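Siritz TV box with the Turkish channel package: two months in

My mother-in-law wanted her Turkish channels back after the satellite dish came down, and the Siritz box was the one everybody at her card afternoon seemed to own. I was against it from the start. I have watched too many relatives pay for "lifetime" television that lasted until the next long weekend. So read this with that in mind, but I did try to be fair to it.

The seller's page promises 700 channels. I went through the list one wet evening in June and gave up well before the end, but I got far enough to see the trick. The same news channel turns up in standard, HD, "HD backup" and "HD new", and each one gets its own number. Whole stretches are regional stations showing a logo and music. Once I had made a favourites list of everything she would ever sit down and watch, it came to 74, and a few of those are radio.

Still, 74 is more than the dish gave her, and the picture on the main ones is good. Drama series look sharp on a big telly, and the sound stays in step, which was my biggest complaint with the old Ekurix stick we tried before this. Channel changes take a couple of seconds. She doesn't mind. I do.

Sport is where it falls over. On ordinary nights the football is fine. For a derby, when I assume every box in the country is switched on, the stream froze, came back, froze again, and then jumped ahead past a goal we had already heard the neighbours cheering. Support told me to restart the modem. I restarted the modem. Same thing in the second half.

Setting up is easy enough. HDMI lead in, power in, join the wifi, type in the code from the card. The menus start in English and can be switched to Turkish, although half the settings pages stay in English whichever you pick. The remote is small and light with tiny grey lettering, and an older person will need the two or three buttons that matter marked with a dab of nail polish. There is a headphone socket on the side of the box, a nice touch that the advertising doesn't mention at all.

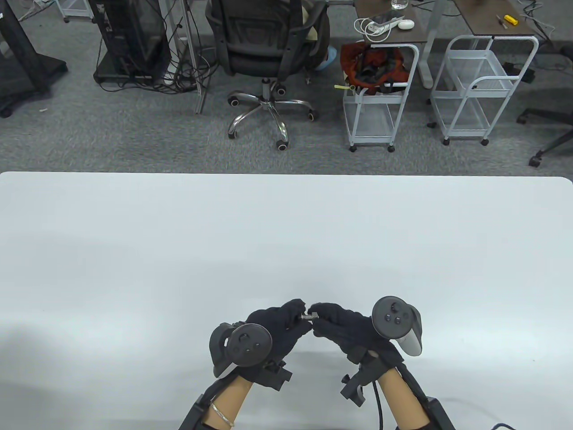
Small metal part held between gloved fingertips.

The catch-up service is advertised as seven days. In practice the big channels go back the full week and the others go back as far as they feel like. I found one cooking program where the Monday-to-Friday run had every episode labelled with the same title, so you open them one at a time until you hit the one you haven't seen. The children's section is better organised than anything else on the box, and my niece found her cartoons without any help.

I asked Hüsnü Baysal, who sells these and a few rival boxes from his shop, whether the Çınar package was worth the extra. His view was that the channels are much the same and you pay for a nicer program guide. He also stocks the Grundix, which costs more and has a proper network port. I haven't used one for long enough to have an opinion, and he does have stock to shift, so weigh that up yourself.

What I would ask any seller before handing over money is where the channels come from and whether they have the rights to show them. I asked Siritz in writing. The reply thanked me for my interest and gave me a discount code, 1818, for a second box. I didn't use it.

There are 2 plans, monthly and yearly. Take the monthly. The yearly one is cheaper on paper, but there is no refund once the code has been entered, and I wouldn't bet a year's money on this outfit's servers. My mother-in-law would give it five stars. I'm giving it three, and one of those is for the headphone socket.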